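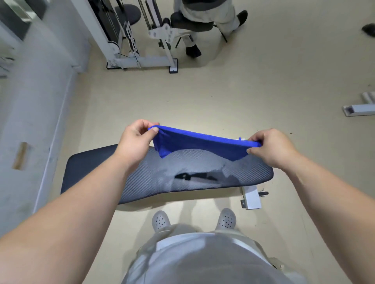
Vikura head camera: review after 30 hours in a gym

Search reviews Go

Filed under: Cameras & Sensing > Wearable capture

I tested the Vikura against the Kendodeo, the head camera we have used for most of our towel-handling recordings. The clips go to Isamu Sekiguchi, who trains a two-finger gripper policy on them, so my criteria were narrow: both hands in view, usable cloth edges, timestamps that hold.

Field of view is the main gain. With a towel stretched over a bench pad, both hands and both ends of the cloth stay in the picture. The Kendodeo lost a wrist whenever the arms went wide.

Color is acceptable. Royal blue on a dark pad separates cleanly, and the automatic mask needed little correction. The small white tag on the towel is a useful landmark for tracking orientation.

Folding is harder. Once the cloth is bunched between both hands, fingers and thumbs cover the creases that matter.

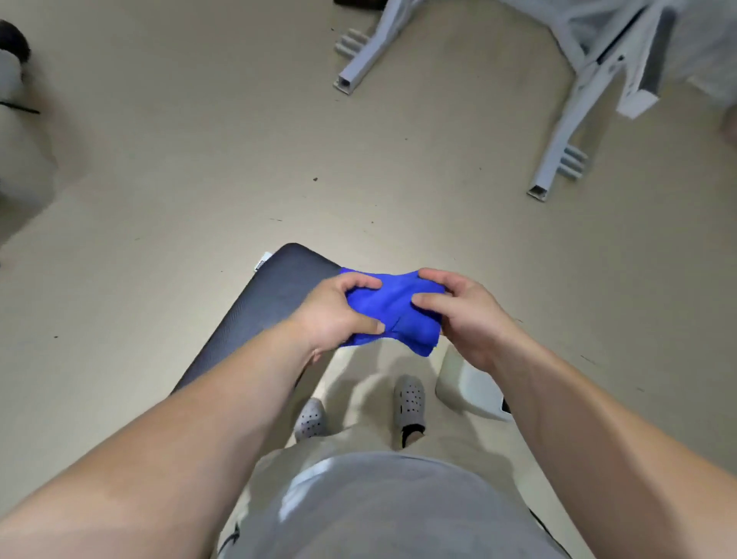 The mask held on the outer edge but merged inner folds in 47 of 203 clips. Sinéad Mulcahy got the same result on her unit – I would blame the viewpoint before the sensor. A second camera at the wrist would help, and the Indero controller accepts one without extra wiring.

Timestamps drifted by three frames over the longest session. Firmware fixes most of it. The strap buckle is poor and I replaced it.

Rating: good for reach and wipe tasks, fair for folding. I am keeping the Kendodeo as a spare.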